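Re: drinks fridge restock
Catarina Mendes – November 9, 2023
2 replies · 0 shares

> Who is filling the drinks fridge now? I couldn't find any 7Up before the Clavar meeting. Can we go back to the August order?

I'll do it until the end of the month. Canned soda and bottled water both go on the wire shelves, same as before. The August order was 27 cases, too many for the closet – I'd rather get 14 and reorder sooner. Please shut the glass door all the way. Send me any requests before I place the order.

Catarina
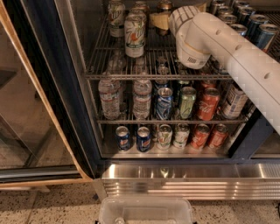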